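I've been using the trial of the Viveck two-arm kit in the back room for most of July, and Pei-shan Poon asked me to write down what I think before she orders one.

The job I gave it is small: sticky notes, pushpins and a cork board laid flat on the table.
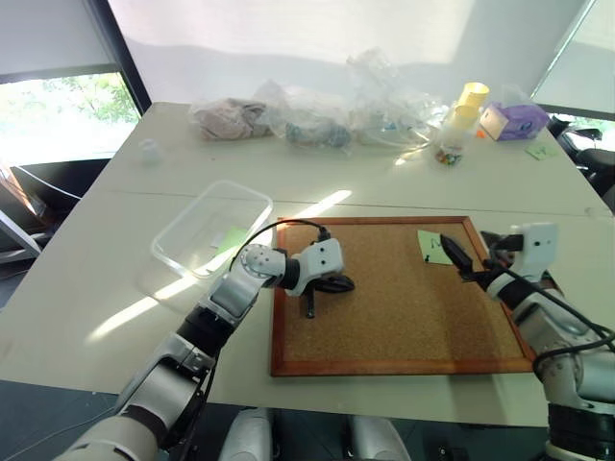 Is it hard to set up? Mine took an afternoon, and most of that was clamping and cables.

The software is from Osholm and comes with the rental. You get 36 saved routines, and I use five.

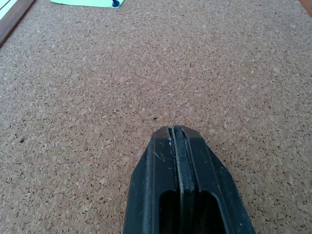 The fingers are plain black ones, and a spare pair costs 230 dollars. I think that's too much - Harvey MacLeod thinks it's fair.

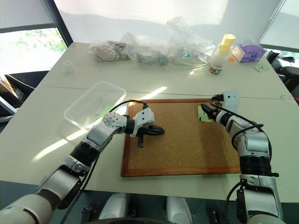 Support answers by email, normally before 5 the same day. I'd rent again for another month, but I wouldn't buy until they sort out the price of parts.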